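Chairs, cushions and the end of a long week

I said I'd write something once the front room at Hommont was furnished, so this is the update. The floor went down first, then the counter, then the stools, and the chairs came last. There was a delay on the chairs. They were ordered in November and the supplier, Trillau, moved the delivery twice. By the time they got here I had stopped checking my email for it.

They are the ones with the gold tube frames. I went back and forth on that color for a while. My first pick was black, and Zakhar Polishchuk, who runs Hommont with me, said black would disappear next to the counter. He was right. The gold picks up the light in the evening and it goes well enough with the pale wood floor. The back and arms are one curved piece, with thin rods down the sides, so you can see the floor through them and the room doesn't feel as full as it is.

The cushions are the part I've spent the most time on. Each chair has a gray seat pad, and on top of that we put loose square cushions, also gray. The chair back is only a tube, so without something behind you it isn't comfortable for longer than a cup of coffee. I tried one cushion per chair and then two. Two is better if you're short. If you're tall you'll end up holding one on your lap, and I think that's fine.

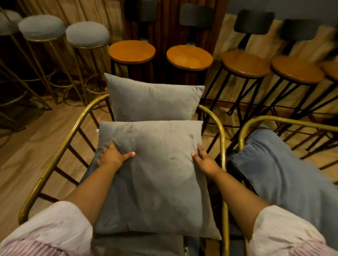

What I do now is start with the back one. It goes upright, corners out, pushed all the way to the frame. Then I shake out the second, press the filling toward the corners, and lean it on the first. I tried the chop in the middle that you see in furniture stores and didn't like it. On this fabric it leaves a crease, and by the afternoon it looks like somebody sat on it wrong.

The fabric is soft and has a bit of a nap to it. That means every handprint shows until you brush it flat. A dry hand works, going in one direction. I bought a clothes brush for it, used it for a week, and went back to using my hand. For marks that don't brush out I use a damp cloth and then leave the cushion alone overnight. The covers zip off, but I haven't washed one yet and I'd like to put that off. Gray was supposed to be forgiving. It is with coffee. It is less so with flour, and we are next door to the Symonenko bakery, so there is always flour.

Labels are a small annoyance. I keep trying to turn the tags to the back and zippers to the bottom, and by the end of the day half of them have turned around again. I thought about cutting the tags off, but they have the washing instructions on them and I know I'd lose the paper copy. 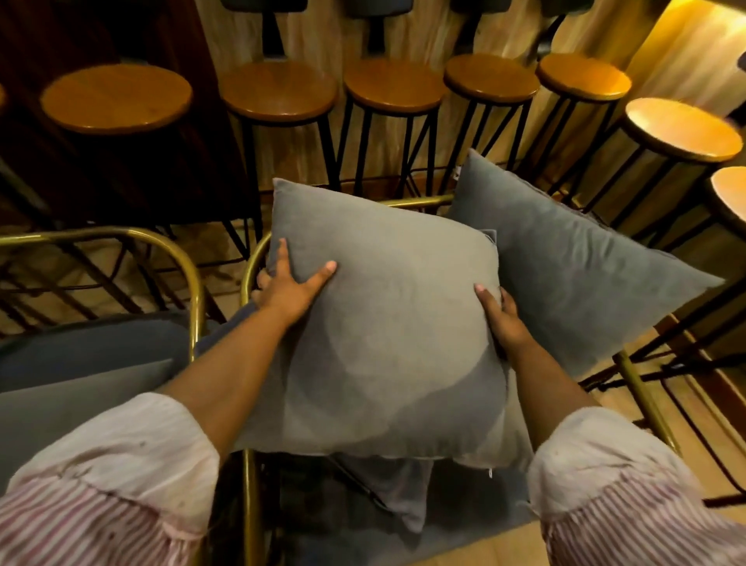
I also worked out the order for going through the room in the morning. Chairs first, then stools, then the counter. I used to do the counter first and then drop crumbs on it from the cushions, which was a waste of a clean counter. Now I take the loose cushions off, wipe the seat pads and the tubes, and put everything back before I touch anything else. The tubes need a soft cloth and no spray. Spray leaves streaks and they're hard to get out around the rods. The whole job takes me 30 minutes if the phone doesn't ring.

Still to do: felt pads for the chair feet, because I can already hear them on the planks, and a lamp for the corner. I looked at one from Vusach that I liked, but it's tall and I'm not sure about it next to the stools. If anyone has used their lamps for a while, leave a comment and tell me whether the shade yellows.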